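Trivham Box Packing Set - README

Version from 26 January 2025. Maintained by Hajnalka Bíró and Kristóf Lakatos.

What is in it

The set contains 408 recordings of small goods being put into cardboard boxes and taken out again. The work is done on a table in one of our rooms. We wanted ordinary gift boxes of the kind that a small shop sends out - one folding lid, one compartment, and many little packets which do not fit together very nicely.

The goods are mostly paper and foil: printed cards, paper bags, sachets, small cartons with labels. We bought them in normal shops, and we did not remove the labels or barcodes. Crumpled bags were kept in use, and they were replaced only when they were torn.

How one recording goes

The person stands at the table with the box open. In the packing part, the items go from the table into the compartment, in any order the person likes. In the unpacking part they come out again. The lid is closed at the end of packing only if the written task asks for it. Most recordings are shorter than 70 seconds.
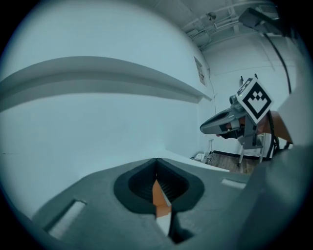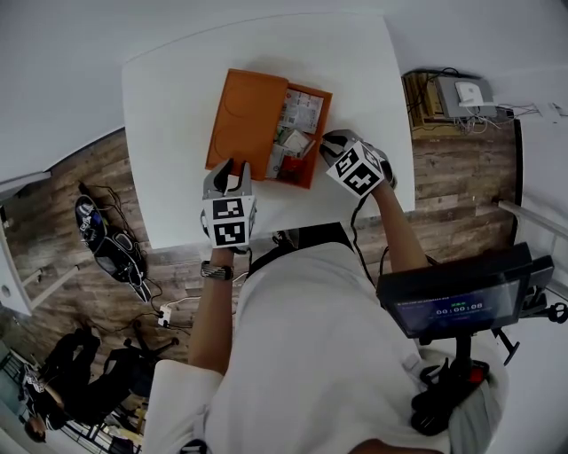
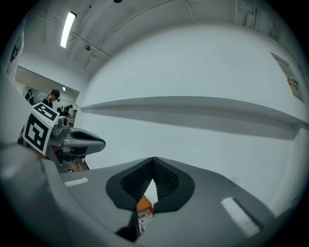
The second picture shows the orange box with its lid folded open to the left.

Folders

packing - items go in
unpacking - items come out
notes - one text file per session, written by Dénes Bozsik
lists - which items were used in which session

The item lists use our own short names (card, bag, red packet, and so on). Please do not read them as product names.

Known problems

- In 2 sessions the item list was written from memory and may miss a sachet.
- The word "bag" was used for both paper and plastic bags until April. After this we write "paper bag" or "plastic bag".
- Small items at the bottom of the compartment are often covered by the others. We did not try to label what is hidden.

Questions and corrections

Please write to Judit Gál, and give the session name and the folder. Corrections to the item lists are very welcome - we add them with the next version.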